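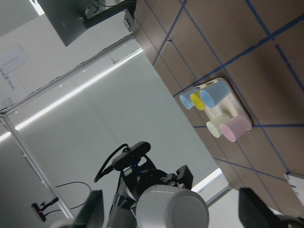 Fig. 1. Plastic cups on a white tray.

**Unit 4: Sampling from a grid**

Divide the field into equal cells and number them row by row. Draw cells at random – without replacement – until the sample size is met. The Wamstead plot has 533 cells; we draw 24.

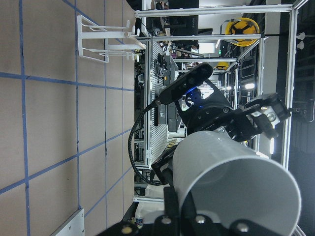
Fig. 2. White cup, held sideways; taped grid at left.

Items on a line belong to the cell above it. Fix this rule before counting. Estimated total = mean per cell × number of cells.

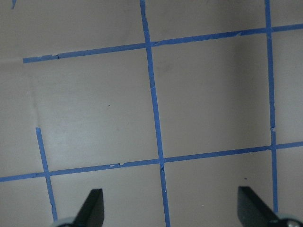 Bae asked whether edge cells smaller than the rest should be dropped. They stay in, weighted by area.

Problem set: redo the estimate with n = 200.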